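Zirkska (robot)

Zirkska is a two-armed tabletop robot built in a shared workshop as a spare-time project.
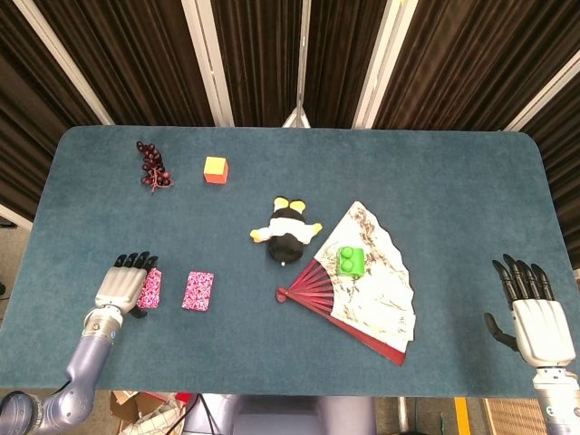 The name covers both the machine and the set of programs that run it. Work began in August with a secondhand torso and two arms, and the first version could only repeat motions recorded by hand.

Design

Each arm ends in a five-fingered hand. The hands are driven by Navex motor boards, mounted behind the torso and cooled by a single fan. The builders first tried simple two-finger grippers and gave them up after a few weeks – thin objects kept slipping out sideways. Power comes from a bench supply under the table, which also feeds the computer.

The work surface is covered in felt. Bare board was used at first, but light items slid away when a fingertip touched them.

Test objects

The robot is tested on toys and small household goods, among them plastic grapes, a plush toy, a folding fan and patterned boxes. Soft and hard items are mixed on purpose. The usual task, known in the workshop as the Imhof sort, is to pick up each object and hand it from one side to the other without dropping it.

By the second version, the robot completed some 80 of 90 transfers in a day's testing. Most of the failures involved the fan.

Software

The control program, Gastomix, was written for an earlier kitchen project and kept its name. It stores up to 13 grasp types and picks one from the outline of the object. A rewrite of the part that plans two-handed moves was under way as of 2021-03-07.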